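Korkasville Home & Yard Board > Garage, Shed and Workbench > Work gloves: tray, hook or bucket?

enc_sarmiento
Posted in March
I have too many work gloves and no system. There are coated ones for the yard, leather ones for the wood pile, thin ones for painting. They live in a bucket by the back door and every time I need a pair I pull out two lefts. I spent part of this morning sorting and ended up with a pile of singles that I don't want to throw out. How do other people keep theirs? I'm looking at either a row of hooks or some kind of shallow tray on the bench.

severino_l
Hooks. Put a clothespin on each one and clip the pair by the cuffs. Gloves hang fingers down, air gets to them, and you can see what you have. I did mine on a strip of scrap pine over the bench.

plelent239
Disagree on hooks for anything with a knit cuff. Mine stretched at the spot where the clip sat and then dirt got in at the wrist. I went to trays two years ago and haven't gone back. One shallow tray per kind of glove, all on the same shelf. If a tray is full I don't buy more of that kind.

enc_sarmiento
How shallow? The bins I have are deep and I think that's half my problem.

plelent239
Shallow enough that you can't stack more than a couple of layers. Mine are old cafeteria trays and a few drawer organizers. A rim helps so they don't slide off when you pull the tray out.

kaz_tsuji
I use a tray too, but only for singles. Pairs get matched on the bench and put away, and whatever has no partner goes in the tray until the other one turns up. I go through it at the end of the month. Here's my table.

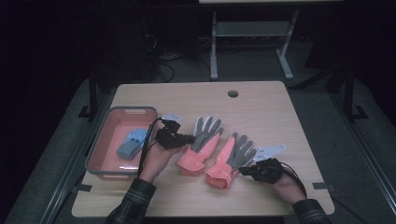 Gray pair with the pink cuffs on the table, light blue single in the tray.

The blue one has been a single since the fall. I lay pairs out flat next to each other before I put them away, which shows up a wrong match faster than holding them in your hand. Two lefts look fine in a pile.

severino_l
What are those cuffs like after washing? I had a pair with a bright cuff like that and it bled onto everything in the load.

kaz_tsuji
Cold water, on their own, hung over the tub. First wash there was some color in the water, none after that. They do go ruffled at the wrist and stay that way. Doesn't bother me.

llorente_e
The ruffled cuff usually means the elastic is doing its job. When it lies flat and wide, the glove is on its way out.

I'd toss the blue single though. If it hasn't found its partner since the fall, it isn't going to.

kaz_tsuji
I've used odd gloves for years. When a right wears through, I pull a right from the tray. Doesn't have to match.

llorente_e
It has to match in thickness or you feel it all day. I tried it with a thin one and a thick one splitting kindling and quit after ten minutes. Same brand and size, fine. Otherwise it goes in the rag box.

plelent239
I'm with kaz on this one. For painting or pulling weeds I don't care what's on my other hand. For anything with a blade I want a real pair.

vilhjalmur_th
Late vote for the bucket. I have one bucket and one kind of glove, all the same size, bought by the dozen from the farm store in Grornville. Any left goes with any right. There is nothing to sort.

severino_l
That works if one kind of glove does everything you need. I wouldn't handle rose canes in the same thing I use for caulking.

vilhjalmur_th
I don't have roses.

enc_sarmiento
OK, I think I'm going to try a mix. Hooks for the leather ones, since those have no knit to stretch, and trays for the coated ones. One extra tray for singles, and I'll clear it out when the season changes. kaz, do you turn yours inside out to dry?

kaz_tsuji
Only the cloth ones. Coated ones I leave right side out and prop open at the cuff with a piece of cardboard tube. Turning them cracked the coating on a pair I liked.

llorente_e
Write the size on the inside of the cuff with a laundry marker before you put them away. Saves trying them on. On dark cuffs I sew in a loop of white thread, one for medium and two for large.

enc_sarmiento
Good idea, doing that tonight. Found three more singles behind the dryer.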